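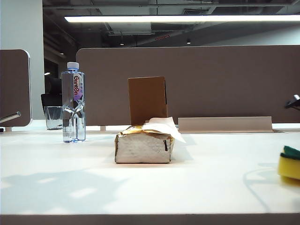 Bench notes, Wednesday, June 24, 2020
Arm cell, Brirkville office

Today I went again through the Hendeck handling rules before running the tidy-up task. Hamidreza Naseri asked me to write which rules we really follow and which are only on paper.

1. Table layout. Before power goes to the arm, the operator looks at the whole table and moves what is not in the task. Liquids are the first thing to check. The rule says a closed bottle may stay if it is outside the reach. I would prefer stricter.

2. Approach. Fingers open, slow speed until they are past the tall objects. Cardboard gives no warning when it is touched, it only slides. Keep the path over the free white area.
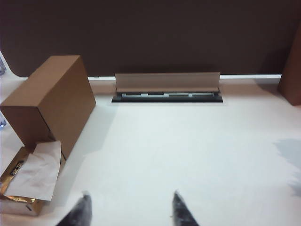

3. Grip on soft objects. The sponge is our usual piece. Force limit stays at the value 7 in the Wimo panel, and it must not be raised to save a bad grasp. If the grasp is bad, open and start again.
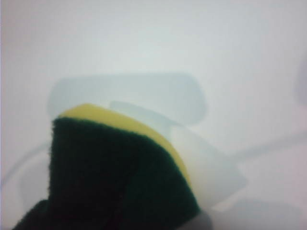

The same limit is valid for foam and for cloth. I found profile 309 still had the old value from October, so I corrected it and wrote it in the log.

4. Release and retreat. Open fully, go straight up, then sideways. Keep away from the cable opening at the back.

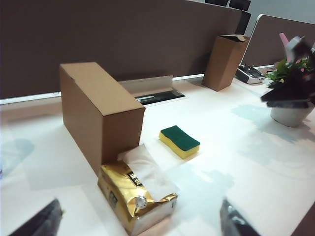 Open points

- Ask Ziółkowski if the plant must be in the layout drawing.
- Rule 1: propose new text about bottles.
- Profile 609 not checked yet.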